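Two Arms and a Bathroom: Falumon Build Report

by Vivek Rathore
January 2018

When I joined the Ludside workshop I wanted to build a quadcopter like everybody else. Then I saw the pair of arms sitting on the back bench, fully wired and with no project attached to them, and that was the end of the quadcopter! This report covers my second semester with Falumon, our two-armed robot, and the job I picked for it, which is putting a bathroom in order. Hang the towel straight, put the toothpaste and the toothbrush back in the cup, leave the flowers alone.

I picked a bathroom for a pretty simple reason. Everyone on the bench next to ours was doing kitchens, and kitchens are full of stiff, friendly objects like mugs and bowls. A bathroom has cloth and squeezy tubes, and the sink is right there waiting for you to drop something in it. I also liked that I could fit the whole thing into one corner of the shop.

The corner went up over two weekends. We have pale gray wall panels with a cloudy marble look, dark baseboard, a charcoal vanity with a white sink and a black faucet, and a towel bar with square brackets. The floor is gray striped carpet, and yes, I know, carpet in a bathroom. It was already down and it's kind to fingertips. The towel is pink terry cloth and I chose the color on purpose: against gray walls it's about the easiest thing in the world to pick out with a simple color filter (my first towel was gray, please don't ask how that went).

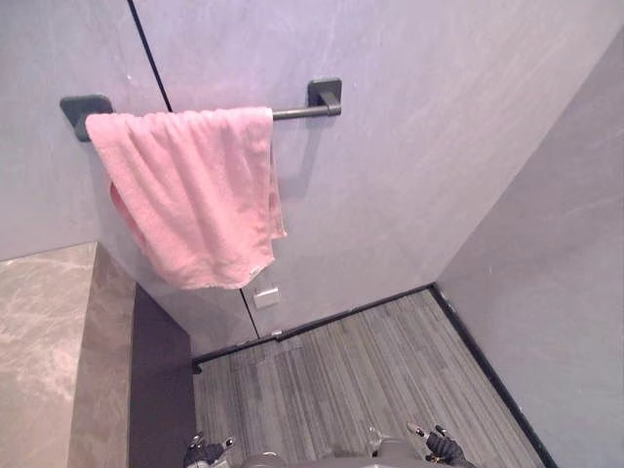 2. HARDWARE AND WIRING

Falumon has two arms and two hands with proper fingers, and a camera up where a head would be. The head camera looks down over the body, so the hands show up at the bottom of the view when they're resting. I thought that would be a pain. It's been great! I use the resting hands as a quick check that the arms are where the software thinks they are, before anything moves.

The software is called Ullanance. It was started by students a couple of years before me and it has three parts I care about: one finds the object, one plans the arm path, and one closes the fingers. I rewrote most of the third part. The old version closed the fingers to a set position every time, fine for a wooden block and terrible for toothpaste. Mine closes slowly and watches the motor current, then stops when the current climbs past a limit. Getting that limit right took most of December and one tube of mint gel, which ended up on the faucet, the mirror we used to have, and me.

The black gloves were a small change that made a huge difference. Bare metal fingers skate right across a smooth tube. With the gloves on, and the silver tips left sticking out, the hand holds much better and I can still pinch thin stuff like a towel hem.

Wiring is the part I'm least proud of. The left arm still has yellow and black wires hanging off the middle of it, and a cable that likes to wander across the front of the counter. I route it before every session and it wanders back. There's a drawing for a proper cable sleeve taped to the shop door and I'm going to make it this spring, I promise.

3. THE TASKS

The cup task goes like this. The left hand comes in over the counter, takes the tube, and gets it upright in the white cup with the cap pointing up. The toothbrush shares the cup, so the fingers have to come down without knocking it out. The right hand has no work to do at all in this one, so I park it low in front of the cabinet doors where it can't hit anything.

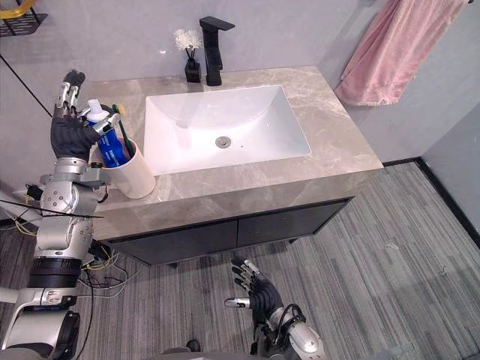 I spent a lot of time on the angle of approach. Coming straight down sounds sensible, but then the palm covers up the cup and the camera has nothing to look at for the last bit. Coming in from the side keeps the rim in view for longer. It also puts the forearm close to the edge of the counter, so I added a keep-out zone along that edge and another one around the little black vase. I set the vase zone very wide after the first week.

The towel task is harder and I love it. Cloth never sits the same way twice. What I do is find the bottom edge of the pink area, fit a line to it, and work out which side hangs lower. Then one hand pinches the hem on the low side and the other steadies the fold on the bar. The white tag on the hem fooled my edge finder for days, because it left a notch in the pink and the program kept deciding the towel ended there. A fill step fixed it, one line of code!

4. HOW IT WENT

I logged 1563 attempts over the semester, with both tasks counted together. Of those, 918 ended the way I wanted. That number looks a little sad until you split it up, since most of the misses come from before the gloves and the current limit. In the last session I did 18 cup attempts in a row without a single drop, and I whooped loud enough that the laser cutter people came over to see.

Towels are still hit or miss. When the back layer hangs lower than the front, the edge finder grabs the wrong one and pulls it further down. I think a second camera off to the side would help a lot.

5. WHAT'S NEXT

Cable sleeve first. Then the side camera, then opening the cabinet doors, which I've wanted to try since the day we carried the vanity in. Big thanks to the Ahuja fund for the hand motors, and to everyone who held a wall panel while I looked for the right screws.

Comments

tessellate: Which channel are you filtering on for the towel? I tried the same thing with an orange one and my wood bench lit up like a Christmas tree.

Vivek Rathore: Hue, with a floor on saturation. Gray walls do most of the work for me. Try throwing a sheet over the bench!

mop_and_bucket: Would read a whole report on the mint gel.

R. from the kitchen bench: Mugs are not that friendly. Come try ours.

Ludside Workshop | Contact the bench leads | © 2018 Ludside | Back to top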